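Speaker notes: Picking a hand-held gripper for fabric work
Fosmont workshop session, afternoon slot, 16 minutes plus questions

Slide 1. Title
Say what the talk covers: two hand-held grippers, the same fabrics, the same handling tasks. Mention that the arm results come at the end and are short.

Slide 2. What we compared
Gripper A is the Prevari parallel-jaw with the rounded fingertip pads. Gripper B is the Szabó unit with flat, hard fingers. Both were used by hand first and then put on the arm with the Grillanlow controller. We kept the wrist camera at the same height on both so the footage could be compared.

Slide 3. Tasks
There were 6 tasks. Pick a single layer off a pile, pick a folded edge, lift and hold, lay flat, drag to a mark, hand over to a person. Don't read them all out, the slide has them. Spend the time on the folded edge, which is where the two grippers differed most.

Slide 4. Pinching thick fabric
Corduroy was the fabric people asked about after the August session. With the hard fingers we had to come straight down on it, and a small error in angle meant we got the top of the ribs and nothing else. The soft pads gave us more room. They also hide more of the cloth from the camera, so there is a cost. Pause here and let people look.
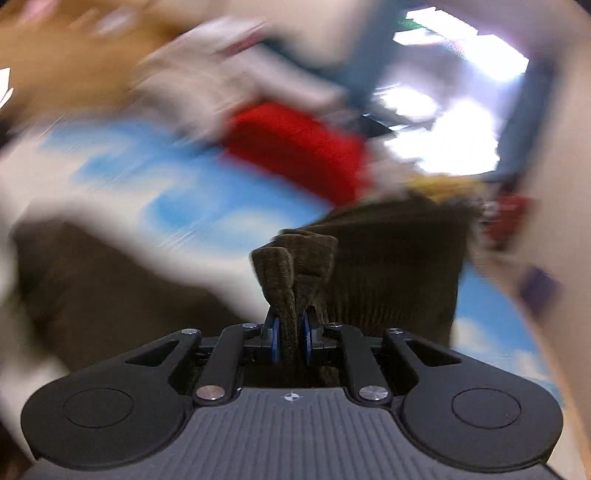 Folded brown corduroy held between the blue pads, seen from behind the jaws.

Point out how narrow the gap is between the pads. Then point to the cloud print beyond the corduroy and the blur on it. Blur like that is a problem for anyone who wants to track the background, and the ceiling lights at upper right are blown out as well. We tried a shorter exposure later. It helped with the blur but the dark fabric lost its ribbing, so we went back.

Slide 5. Camera notes
Fixed exposure, fixed white balance. Auto exposure hunted every time the view tilted up toward the lights. If asked about a second camera: yes, we tried one on the side - it was useful for checking depth, but it got bumped a lot.

Slide 6. On the arm
Same pads, same tasks. The controller closes more slowly than a hand does, and thin cloth slid out before the jaws met. Raising the closing speed fixed most of that. Thick cloth was fine at either speed.

Slide 7. What we use now
Soft pads for anything with pile or ribs, hard fingers for thin sheets. Changing over takes 2 minutes. Leave this slide up for questions.

Related items
Closing speed and slip on thin cloth
Wrist camera mounts compared
Grillanlow controller setup notes
Fosmont workshop: slides and handouts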